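Looking after the arm on bench two

Tokari has had its small bottle-handling cell running since September, and a few members have asked what it takes to keep it going between jobs. Delali Ayaaba looks after it most days. Styliani Ververidis wrote the setup sheet and keeps it up to date. What follows is taken from the sheet and from a morning spent with both of them at the Onville workshop.

The cell is a single white arm on a wooden table, with a measured rail down one side and a stop button at the far end. It picks up small bottles and moves them to a set spot. Most of the work in looking after it has little to do with the arm itself. Cables work their way out of place, the table gets nudged, and somebody borrows a hex key and puts it back in the wrong drawer.

Monday starts with the arm powered down. Delali goes over the base bolts with a torque wrench, then follows every cable by hand from the base to where it is plugged in. He is feeling for stiffness near the connector, where the outer sleeve tends to split first. The cables hang over the side of the table with a bit of slack, and he likes to leave it that way. In the first month they were tied up tight along the table leg, and one pulled partway out each time the arm swung to its far side. It took two days to find the cause, as the arm would run happily for an hour and then drop out.

The straps on the arm get checked next. They hold the cable to the segments and should be snug enough that they don't slide when pushed with a thumb. If one has crept toward a joint, it is undone and put back on the pencil mark.

After that the stop button is tested with the arm moving slowly through open space. This is done before any other test, every time, and the result goes in the book with initials beside it.

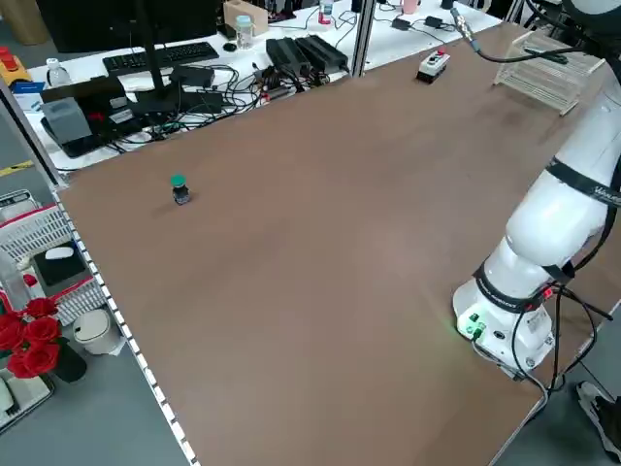

How often does the arm need to be re-zeroed?

Every 96 hours of running time, and after any bump to the table, however small. The hours are read from the controller and written in the book at the end of each day.

Re-zeroing takes 4 poses. The arm is brought to each one by hand, held there while the reading settles, and saved. Styliani's sheet gives the order and it should be followed, as the second pose relies on the first. When all of them are saved, a single bottle is put down at a known distance along the rail and the arm is asked to pick it up and set it back ten times. If it touches the cap off centre more than once, the poses are done over. She used to allow three misses, but changed that after the Wilura job, when a small error at the start of the week had grown into a bad one by Thursday.

The joint nearest the base has been the only real repair so far. It began to make a dry clicking sound at 1,084 hours, mostly on the way down. Delali took off the cover, found the screws on the inner plate had backed out by half a turn, and put them back with a dab of thread locker. Rüegg, who supplied the mounting plate, sent new washers at no charge. The arm sat idle for 72 hours while the parts were in the mail, and it has been quiet since. That plate is now on the monthly list.

Some smaller notes from the sheet. Wipe the table with a barely damp cloth and let it dry before starting up. Keep drinks off it. Don't use the arm as a handle when leaning over to reach the rail. If the program has been changed, run it at quarter speed the first time through, with one hand near the stop button.

The maintenance book is kept on the shelf by the door. Anyone trained on the cell can do the Monday checks, and Delali would be glad of a second person to cover while he is away. Speak to him before noon, when the arm is usually off.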